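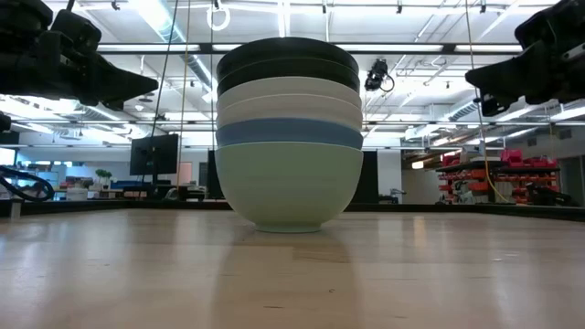

Six nested bowls, upside down, with a black gripper on each side of the table.

Can machines do the dishes yet?

By Lamisi Annan
May 3, 2022

Readers of this newsletter ask me one question more than any other, and it is always about the kitchen. When can I buy something that empties the dishwasher? I have followed this field for many years and my short answer is still "not soon." The long answer is more interesting, and it starts with bowls.

A stack of bowls is easy for a person. You take the top one, you feel with the fingers whether the next one is coming with it, and if it does you shake your hand a little. You don't think about it. For a machine with two arms, this small shake of the hand is a serious research problem. Bowls of a similar size like to stick together. The gap between two rims can be only a few millimeters, and a gripper finger is often thicker than that. When the bowls are upside down, the rim of each one is lying against the wall of the bowl below, so the finger must find a very thin shadow line and go in there without pushing the whole column over.

Colors make their own trouble. Where a green bowl meets a blue one, the camera has a clear border to work with. Two bowls of the same cream color, or two black ones, can look like one tall bowl. A shiny table adds reflections, and a vision system that has not been trained well may try to find an edge in a reflection.

I spoke with three teams who work on chores of this kind, and they do not agree with each other.

Kelemov, a small company, believes that the answer is more practice. Their engineers guide the arms by hand through the same task many times, and the software learns from these examples. For unstacking bowls they recorded 623 demonstrations before they were satisfied. The result, they told me, is good with the bowls it knows and much weaker with bowls from another shop. They did not try to hide this from me, and I appreciated it.

Endar has gone the other way. They put the money in the fingers. Their newest fingertip is thin and soft at the end, a bit like the corner of a silicone spatula, and it can slide under a rim even if the camera made a small mistake. The weak point is wear. A fingertip lasts 34 hours of work and then it must be changed, and this is fine in a laboratory but not in a family home.

The third team, Ayaaba, works with restaurants and canteens only, and does not plan a home product. In a canteen all the bowls are the same, the racks are the same, and the lighting does not change at night. Their machine takes clean bowls from the rack and stacks them, which is the easier direction. Two kitchens are using it now. The cooks told me that it is slow but steady, and that they still prefer to do the glasses themselves.

Slow is a word I heard in every conversation. A person can separate six bowls in a few seconds and put them in the cupboard while talking on the phone. The machines that I watched took long pauses before each touch — the software was deciding, I was told — and one of them tried 2 times before it got the first bowl free. It was a nice moment when it did. Everybody in the room became quiet, and this for a soup bowl.

What about the shop floor? There the news is better. Moving boxes, feeding parts to a press and closing cartons are all jobs where machines earn their price today, as long as the items arrive in the same position. When the items are mixed, or when they are pushed into one another like bowls, the problems of the kitchen come back. A production manager at Pluner said to me that nested plastic trays stop his line more often than any broken motor.

For the home I would wait. If somebody offers you a kitchen robot this year, ask to see it with your own dishes and not with theirs. Bring two bowls of the same color, put one inside the other, and watch what it does.

I will visit Kelemov again in September, when they want to show me plates and cups on the same table. If you have questions for them, please send them before the end of August and I will take them with me.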